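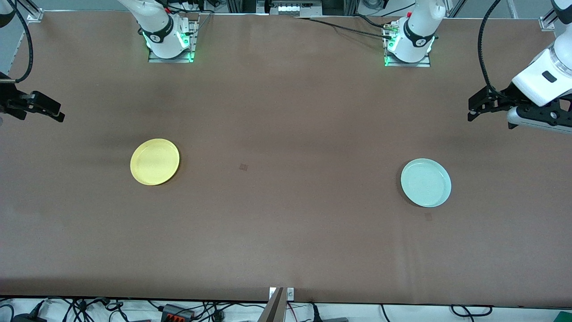

12 October 2022

Plates day. I've been putting this one off because I knew I'd get fussy about it, and I did get fussy about it, so here are the notes while I still remember what I decided.

Background for Győző, who was out when we talked this over: the tableware set for the Brindbridge work needs a short list of plates that read clearly against the brown table surface. We've been using whatever was in the cupboard, and the cupboard is a mess (two chipped saucers, the big serving thing from Mac Giolla that weighs as much as a paving stone, and a stack of white ones that Deirdre wants back for the kitchen). So I went through the Lustosgate order and pulled the colored ones to see which pairs we'd want to live with for the rest of the month.

Yellow and mint is my favorite pair so far. I had yellow down as the boring choice and I take it back! Against the brown it just pops, you could find it from across the room with your glasses off. Mint is paler and I was worried it would look washed out, but it's a nice soft green and it holds its own. They're close enough in size that neither one looks like the "main" plate, which matters to me more than it probably should. Both have a raised rim, so that's one less thing to vary when we compare them.

The brown surface itself I'm less thrilled with. There are faint creases in it and it looks mottled in patches, and the shading isn't even all the way across. I went back and forth on whether to care. For today, no. If we end up comparing plate colors seriously then yes, because a plate on a darker bit is going to look brighter than the same plate on a lighter bit, and then we'll be arguing about the table when we think we're arguing about the plates. Deirdre says iron it. I said you can't iron it until somebody finds out what it's made of, and she said that sounded like my job. Fair enough. Adding it to the list.

Placement. I've settled on yellow left, mint right for the first run, with a good stretch of open surface between them. My first instinct was to shove them closer together so they'd look like a table setting, and I talked myself out of it. Nobody's sitting down to dinner here and I'd sooner have the elbow room. We swap sides for the second run, then one run with yellow on both sides, then mint on both. I wrote the order on the whiteboard too, but somebody keeps using the whiteboard for lunch orders, so trust the notebook.

Spares: the Lustosgate box says 24 to a case, mixed colors, and I want at least one backup of each before we start using these every day. Did not open the second case yet. It's under the bench by the door with a sticky note on it that says NOT KITCHEN in large letters, and I mean it.

Washing. We had a long and slightly silly conversation about this. Győző's view last time was that everything gets a proper wash at the start of the day, and my view is that a wipe with a damp cloth is plenty for plates that haven't had food on them. Compromise: wash when they come out of the box (the cardboard dust is awful, it gets everywhere), wipe in the mornings, wash again if anyone has eaten off one. No abrasive sponges, please. The old blue plate from Flasville ended up with a big dull swirl right in the middle and I still get annoyed when I see it in the drawer.

Stickers: I know I said I'd put a number under each plate. I tried it on a spare and the sticker made it rock a tiny bit, enough to bug me. Going to use the paint pen inside the foot instead and let it dry overnight. Plates go in the log by color until then, so just write "yellow" and "mint" and we'll match them up later.

The cables along the near edge of the table need a tidy before we bring in any more dishes. It's a real tangle down there and I don't love reaching over it with a plate in each hand. I have a bag of 100 velcro ties in my desk drawer, help yourselves, but leave me a few because I'm doing the shelf next.

Shadows, quick note. Yellow has a soft one at its lower right and the mint one's is fainter. I'd like to see what happens when they trade places, whether it follows the plate or stays with the spot on the table. My money's on the spot. Deirdre says it'll be a bit of both and she's usually right about this kind of thing, so no actual money.

To do:

Find out what the brown surface is made of, and whether it can be ironed or needs replacing
Velcro the cables
Paint pen on the new plates, leave overnight
Give Deirdre her white plates back (all of them, she knows how many there are)
Ask Mac Giolla if they want the serving dish returned or if we're stuck with it
Look at bowls. I keep forgetting bowls. Same colors if we can get them, and something that doesn't spin when you set it down

Győző, if you're in before me, go ahead with the first run as it's laid out, and write down anything you move.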